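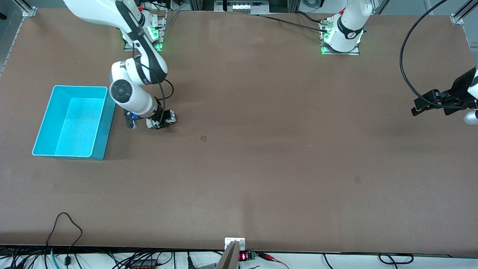

Mulerar Opens Its Sorting Room in Trindangate, With a Big Brown Table and a Bin for Every Household

TRINDANGATE, 6 November 2025 - Mulerar, the home organizing company many families here know from its weekend cleanout days, is delighted to open the doors of its new sorting room on the ground floor of the old Pinheiro building, and neighbors are warmly invited to come in, bring the contents of that one drawer we all have, and spend a while putting it in order.

The work happens at large, matte brown tables with plenty of elbow room, and each visit begins the same way, with a clear tabletop and a single open bin in bright turquoise. Whatever you want to keep goes in the bin, and whatever is left on the table at the end of the session can be passed along to the Brerno thrift shop, which has kindly agreed to collect from us through the winter.

"My mother sorted buttons, batteries and birthday candles at the kitchen table, and I suppose I have been trying to get back to that table ever since," said Tomás Mendes, founder of Mulerar. "People come in a little embarrassed about their odds and ends, and then they get to talking, and before long they're showing a stranger a key they've had for 50 years."

Sessions last 2 hours and are free to Trindangate residents until the end of February. Groups of up to 7 are welcome with a reservation, and children may come along with a grown-up. Visitors are asked to leave paint, glass and anything sharp at home.

Press contact: Tomás Mendes, Mulerar, Trindangate | © 2025 Mulerar. All rights reserved. | Back to top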